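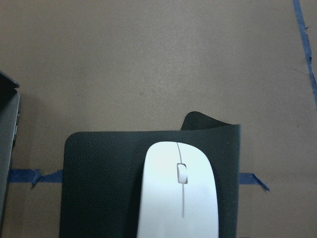
Home Essays Archive About Contact

I gave up working from home in September, and I'd like to put in a word for the public library before everybody I know signs a lease on one of those shared offices with the beer tap.

I tried the shared office first, to be fair to it. It was a place called Hornton, on the second floor over a bank, and they wanted 49 dollars a week for what they called a floating seat. Floating meant you got whatever chair was left. I'm an early riser so I usually got a decent one, but by ten in the morning the room was full of people on calls, all of them using the same voice, the one you use when you want the person on the other end to know you're smiling. I lasted two months. The coffee was very good and I miss it.

The Moffat branch is a twelve-minute walk from my front door and I had been inside it maybe three times since we moved here. I think I had it filed under things for kids and retired people. And yes, there are kids and retired people! They're better company than I expected. The kids come in after three and make a racket for a bit and then go quiet in a way that makes you look up and check on them. The older crowd reads the paper and sighs at it. None of them has ever asked me what I'm building.

What I like most is that the library doesn't care whether I get anything done. I can do my invoices, or I can read a whole book on canals (I did this, it was a Tuesday sort of mood, I regret nothing) and the building treats me exactly the same. At home every room has an opinion. The kitchen wants the dishwasher emptied. The hall closet has wanted sorting out since spring. Even my nice desk chair, which I spent real money on, seems to expect a certain output from me.

People bring up the drawbacks as if I hadn't noticed. You can't take a call at the table, so I take mine walking around the block, and they've gotten shorter - my clients seem fine with it. You can't leave your stuff out when you go get lunch. The heating at Moffat has two settings, and I keep a sweater in my bag for one of them. The wifi drops you after a while and makes you agree to the terms again, and I've now agreed to those terms more often than I've agreed to anything in my life.

A friend of mine swears by Plimach, the app that finds you a table in a hotel lobby by the hour. I can see it if you travel. But I don't want a different lobby every day, I want the same window and the same slightly too low table, and I want the woman at the front desk to nod at me.

My worry is the hours. Moffat used to stay open until nearly 9 and now it closes at 6, and I hear the Edovach branch across the river has lost its mornings. The reason given is always that fewer people are coming in. Well, sure, fewer people come in when the doors are locked! I don't have a clever plan for this. I've started checking books out even when I could just read them at the table, so that somewhere a number goes up, and I've talked a couple of neighbors into getting cards. One of them hasn't used hers yet. I'm working on her.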